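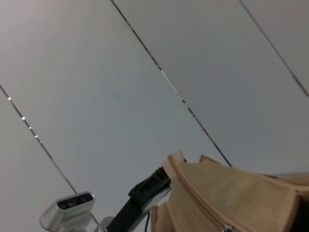
Montoya asks why anyone would walk away from a good litter, and the question is a fair place to start a chapter on choosing a breeding dog. A buyer may wait months, travel a long way, meet healthy puppies and still go home without one.

Chapter 3. Reading a Pedigree

17/08/2018
By the Skaro course team

A pedigree is a record of ancestors. It gives the sire and dam first, then their parents, and so on back. Most kennel papers show 3 generations, though some breeders will supply more if you write and ask.

Names alone tell you little. Look for the same dog appearing on both sides of the page. In the Bilitz exercise at the end of this chapter, a dog called Kurkier is grandsire to both parents. His good points are more likely to be fixed in the puppies, and so are his faults.

Health results should be read next to the names. A hip score belongs to one dog on one day. It is worth more when brothers and sisters have been scored as well, including those never bred from. Ask for the results of the whole litter. Some owners will not have them.

Section 3.2 covers hip and elbow schemes. Coat colour is left until Chapter 9.

2 comments | 9 shares
Back to top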